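The Case for a Smaller Kitchen

When I moved to Arboleda I gave up a big kitchen for one I can cross in two steps, and I figured I'd be miserable by Sunday. I wasn't! I cook more now than I ever did (soup, mostly, and a lot of eggs).

My old place had 141 things in the drawers. I counted them while packing, with a glass of wine, and it got a little embarrassing. I kept the good knife, the Skedov skillet my aunt handed down, and one spatula. Everything else went to the thrift store on Sumier Street, and so far the only thing I've missed is the potato ricer.

What surprised me was how much I liked keeping tools out in the open, standing up where I can grab them – no more digging around with a pot boiling over behind me.
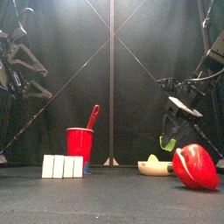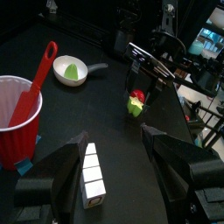 A red spatula standing in a red cup, black tabletop.

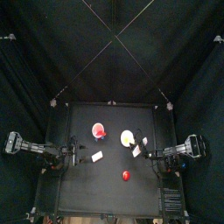
What I'd Buy Again

A decent cutting board, even if it hangs over the sink a bit. And a second dish towel, always.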